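4.3 Leveling the Pruteck floor scale

The scale must stand on a hard, even surface. Tile, sealed concrete and stone are suitable. Carpet, rubber matting and floating floors are not, and readings taken on them fall outside the stated tolerance.

1. Remove the shipping bolts from all four feet. Keep them for transport.
2. Lower the platform into position with two people. Do not drag it.
3. Turn each foot clockwise until it touches the floor.
4. Check the bubble level next to the cable outlet. Adjust one foot at a time — never two together — until the bubble is centered.
5. Tighten the lock nuts with the 17 mm wrench supplied.

Note: On tiled floors, set each foot fully on a tile. A foot resting on a grout line can settle under load and shift the zero point.

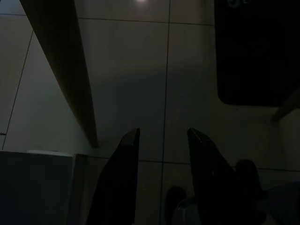 6. Connect the indicator and switch it on. Allow 15 minutes for warm-up.
7. With the platform empty, press ZERO. The display must read 0.0 within five seconds.
8. Place a test load of 124 kg at the center, then at each corner. If any corner differs from the center reading by more than one division, repeat steps 3 to 5.

CAUTION: Do not load the platform beyond 487 kg. Overloading damages the load cells and is not covered by the warranty.

If error E4 is displayed after step 7, see section 6.2.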